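Holtbridge Folding Room: come and wipe, fold and tidy with us!

Posted 4/8/19 by Mafalda Azevedo

Hi everybody! I'm looking for people who would like to spend a couple of mornings at a big pale table with a soft blue cloth. Yes, it's paid. No, you don't need any experience, and if you're the kind of person who has never folded a towel the same way twice I want you even more.

A little background first. I run the small household-tasks study at Todine, up on the second floor of the old El Fassi building in Holtbridge. We look at the dull little jobs that everybody does at home without thinking, mainly wiping a table down, picking up a cloth, folding it, putting it back where it goes. Last spring we did dishes (so much water on the floor!) and before that it was packing grocery bags. Now it's soft things, and I have to say I'm enjoying it a lot more than the dishes.

What you'd be doing

You come in, hang your coat up, and Othmane Tahiri or I will walk you through the morning. Then you stand at the table and work through a list of small jobs at your own pace. Pick up the cloth with one hand. Pick it up with two. Lay it flat. Fold it in half, fold it again, bunch it up, put it down in a different spot. Wipe the tabletop from left to right and then whichever way you do it at home. Some people finish a round fast and some people like to get every corner just so, and both are fine with me.

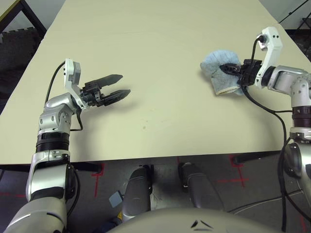
The floor up here is dark gray carpet, and there's red tape on it in crosses, so please leave the tape where it is. Wear flat shoes, you're on your feet for a good part of the morning. There's a stool in the hallway if you need to sit between rounds, and we stop for coffee halfway through anyway.

Each session is 3 hours including the break, and I'm asking everyone to come for 2 sessions on different days. I know that's a nuisance to schedule. People fold differently on the second visit though, once they've stopped being polite about it, and that second visit is the part I'm really after.

About the table

I get asked about the table more than you would think, so let me just cover it. It's large, it's cream colored, and it's smooth all over. You'll wipe it as part of the jobs and we wipe it again between people. If you have sensitive skin, let me know when you write and I'll tell you what we clean it with. We have gloves, but most people find the cloth harder to handle with them on, so it's your call. The height doesn't change, I'm sorry to say. If you're very tall, or you use a wheelchair, write to me first and we'll work out together whether this one will suit you or whether you'd be happier in the seated study later on.

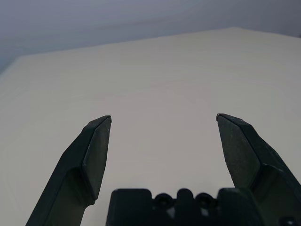

The tabletop with nothing on it, and the gray wall behind.

Please don't put your phone, keys or coffee down on it! There's a shelf by the door for all of that. Rings and bracelets can stay on unless they have rough edges, because a cloth with long fibers will catch on anything, and I've spent enough of my life picking blue fluff out of other people's jewelry.

Who I'm looking for

Anybody over 18 who can stand for a while and use both hands comfortably. Left-handed people, please please write, I never have enough of you. I'd also love to hear from folks who have done this sort of thing for a living, so hotel housekeeping, laundries, restaurants, home care, all of that. And from people who hate housework too. You don't have to be good at any of it and there's no score at the end.

If you came to the dish study you're welcome back. If you were in the Derkska pilot in March, I can't take you for this one (same jobs, so you've had the practice already), but do send me a line and I'll keep you on the list for the next round.

The soft stuff

We use light blue and fluffy because it's about as awkward as a thing can be on a table. It squashes down under your fingers, it springs back, and it never lands in quite the shape you meant it to.
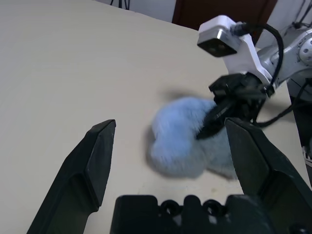

You'll get a few minutes to handle things before we start, and most people spend that time just squeezing. Go right ahead. If you have allergies to synthetic fibers or you're bothered by lint, this may not be the study for you, so ask me before you sign up and I'll give you a straight answer.

Pay and practical things

You get $81 for each session, paid by bank transfer the week after. If you have to leave partway through, you still get paid for that session. If you come to the first one and can't make the second, same thing, you keep what you earned, though I'd be grateful for a day's notice so I can give the spot to somebody else.

We're in room 207. Take the stairs or the elevator from the side entrance, then turn left. Parking behind the building is free before noon. The bus stops right across the street. There's a kitchenette with coffee and tea, and Othmane usually brings something sweet, but have breakfast first, please.

We do make video of the table and your hands while you work. You'll get a consent form to read at home before your first visit, and you can ask me anything about it by email or on the day. You can also change your mind at any point and go home, no explanation needed.

How to sign up

Send me an email through the contact page with "folding" in the subject line. Tell me your first name, which hand you write with, which mornings work for you and whether you've ever done housekeeping or laundry work for pay. That's all I need for now. I read everything myself, so it may take me a few days to get back to you.

Bring a friend if you like! I can book you in back to back and the one who's waiting can have the good chair in the kitchenette.

Mafalda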